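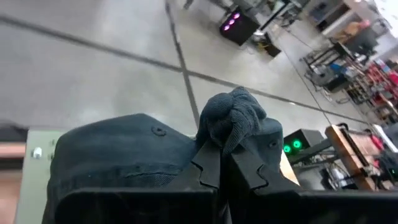
Jendstead Workshop: Caps, Knits and Small Soft Goods
Gallery 3 of 5

Jendstead lends work clothing to the shops and studios that share its building. Gallery 3 covers headwear and small knits, from the return bin to the shelf. The larger garments are in Gallery 2 and the footwear is in Gallery 4.

The collection stands at 277 pieces. Of these, 54 are caps with a sewn crown and the remainder are knit hats, neck warmers, liners and glove pairs. Most are dark. Navy was chosen in the first year and has been reordered since, with small differences in shade between lots.

Photographs by Natalia Maldonado and Baltazar Huerta, April. Captions by Tonantzin Cortés. Click any picture for the full-size version.

RETURNS

3.01 Return bin, morning. Pieces come back loose and usually rolled into each other. A knit pushed inside a cap is the most common combination and the one most often missed on the first pass.

3.02 Contents of the bin spread on the sorting table. Caps go to the left, knits to the right, gloves to the rear edge. Anything with oil or resin on it goes straight into the gray tub and is not placed on the table.

3.03 Two navy pieces separated. The woven twill has a diagonal line visible at close range; the knit shows columns of small V shapes. Under the evening lights the two are hard to tell apart by color alone, so they are sorted by touch.

3.04 Knit hat turned inside out for inspection. The seam at the crown is closed with four passes. If a finger goes through at the center, the hat is set aside for mending.

3.05 Return slip in its clip. Apolinar Salinas redesigned the slip last winter and removed the comments box, which had been used mainly for phone numbers.

CONSTRUCTION DETAILS

3.06 Six-panel cap, crown from above. The panels meet under the covered button. On older pieces the button is metal with a cloth face, and the cloth wears through at the rim first.

3.07 Embroidered eyelet, close view. The thread is wrapped around a punched hole and matches the panel color. One eyelet per panel is standard on our current model.

3.08 Metal eyelet on a cap from an earlier lot, for comparison. These are stronger but leave a green mark on the lining if stored damp. None have been bought since the change of supplier.

3.09 Sweatband, folded outward. The size label is sewn in at the back left. Labels fade after repeated washing, so the size is also written on the underside of the band in laundry marker.

3.10 Three closures side by side: hook-and-loop, metal slide buckle, plastic snap. Hook-and-loop must be closed before washing. Left open, it will pick up every knit in the load.

3.11 Rib cuff on a knit hat, relaxed and then stretched. A cuff in good condition returns to its first width in a few seconds. The one on the right of the pair did not, and was cut up for patches.

3.12 Folded brim with the stiffener exposed. The insert is plastic. Cardboard inserts turned up in a donated box two years ago and softened in the first wash.

WASHING AND DRYING

3.13 Caps in the wash frame. The frame keeps the crown rounded and stops the brim from creasing. It holds two caps; loading three bends the side bars.

3.14 Knits in mesh bags, sorted by weight. Cold water, short cycle, no softener. The heavy ones go in a separate load — they hold enough water to unbalance the drum.

3.15 Caps drying on domed blocks. Maricruz Barrera made the blocks from offcuts over several evenings. They come in three diameters, stamped S, M and L on the base.

3.16 Flat rack with knit hats laid out. Hanging stretches the crown to a point. The rack is turned once, at noon, and cleared at the end of the day.

3.17 Lint brush after use on one navy hat. Sawdust is the main problem, and it should be brushed out before the hat is washed.

MENDING

3.18 Dropped stitch at the edge of a cuff. The loop has been caught on a pin to stop it from running. A pinned piece carries a yellow tag until it is repaired.

3.19 Darning over a wooden egg, second pass. The first pass runs with the columns of the knit, the second crosses it. The thread is slightly lighter than the hat. We had run out of the darker one.

3.20 Finished darn, outside and inside. Ends are left long on the inside and are not trimmed close. A close trim pulls through within a month of use.

3.21 Brim edge rebound with cotton tape. Time at the bench: 35 minutes. This is near the limit of what is worth doing for a cap of this grade.

3.22 Thread drawer. Spools are filed by number. Number 999 is not a real shade; it is the slot for unlabeled spools.

FOLDING AND STORAGE

3.23 Knit hat, fold one. Laid flat, cuff toward the worker, air pressed out with the palm.

3.24 Knit hat, fold two. Crown brought down to the cuff. A third fold makes the stack lean and is no longer used.

3.25 Caps nested, brims aligned. Ten to a stack. The rear half of each crown is left standing and is not pushed into the front half, which was the old method and left a crease above the eyelets.

3.26 The same stack after a week on the shelf. Slight flattening on the lowest two. The stacks are now rotated when new pieces are added.

3.27 Liner box. Liners are bought in packs of 100 and issued singly. They are not returned, washed or counted in the collection total.

3.28 Shelf labels. Size is printed large, type is printed small. Complaints about the lettering should go to Baltazar, who cut the stencil.

THE ROOM

3.29 Floor joint near the east door, after resealing. Polished concrete shows every piece of lint, so it is swept with a dry microfiber head before the bins are moved.

3.30 Sorting table, edge repair. A splinter under the front lip had been snagging knits. The lip was sanded and a strip was glued along it.

3.31 Light readings over the mending bench, late afternoon. Dark thread on dark cloth needs a lamp at any hour, and a second lamp has been on the list since the fall.

3.32 Loan counter with the hatch open. Caps are tried on here before they are signed out. The mirror came from Fitzgerald when they gave up their front office.

NOTES

Pieces may be reserved one week ahead at the loan counter. Return them dry if possible, closures fastened, pockets and cuffs empty. Mended pieces are issued on the same terms as unmended ones.

Corrections to captions 3.07 and 3.08: an earlier version of this page had the two eyelet types reversed. Thanks to Apolinar for spotting it.

Files may be reused for teaching with credit to the photographers. For prints larger than letter size, ask Natalia for the originals.

Previous: Gallery 2, Coats and Coveralls
Next: Gallery 4, Footwear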